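Does "182 demos" mean anything for cap hanging?

Trying to repeat the Plurness result with handheld grippers: blue and orange item, white wire rack. They claim 14 failures in 182. I don't buy it. 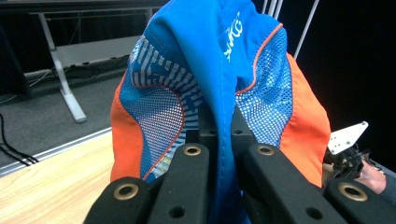
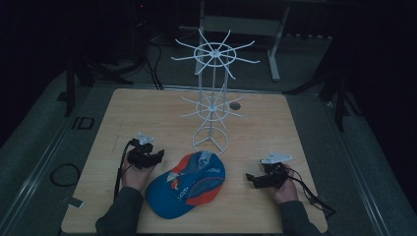 Fabric in the gripper fingers; cap on the table by the rack

Dalgleish
Failures on what, though? One cap and one rack tells you little. Move the rack and rerun it — then I'd listen.

pomov_fan
depends on the cap

Arnbridge
Ask how many they threw out first. Our January set lost 7.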